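Section 4: Descaling your Flarow kettle

The kettle will tell you when it wants descaling by taking the length of a federal election to boil. Please don't wait that long. In hard-water towns like Nirkalham, once every 48 boils is sensible.

Before you start

Unplug the kettle at the wall and let it cool. Lift it off the base and put the base somewhere you won't pour vinegar on it.

CAUTION: Never immerse the kettle or the base. The warranty is generous, but it has read this page.

Descaling

1. Take out the spout filter by pinching the two tabs and pulling up. It will resist. Keep pulling.

2. Fill the kettle to the halfway line with equal parts white vinegar and cold water. Brown vinegar also works, if you enjoy the smell of a fish and chip shop until November.

3. Put the kettle back on its base, plug it in and bring it to the boil once. Switch off at the wall.

4. Leave it for 17 minutes. Wandering off is fine, but leave a note for anyone likely to make tea.

5. Empty the kettle into the sink, rinse, and boil a full load of fresh water. Tip that out as well. Repeat if there's any smell left.

6. Refit the filter, tabs facing you. If the lid won't close, they're facing the other way.

NOTE: Do not scrub the element with steel wool. The grey colour is how it came.

The taste check

Pour a little from the next boil into a cup, let it cool and try it plain - no teabag, no sugar, no courage required. Any cup will do.
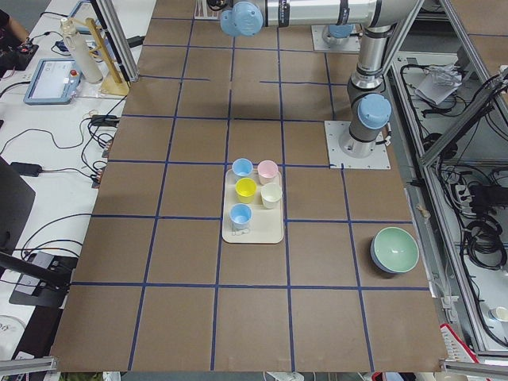

Mutua Okoth writes that two rinses were never enough at his place and the third did the trick, and that citric acid does the same job without stinking out the kitchen. We have no quarrel with either. Use 2 tablespoons of citric acid to a litre of water, and follow the steps from 3 onward.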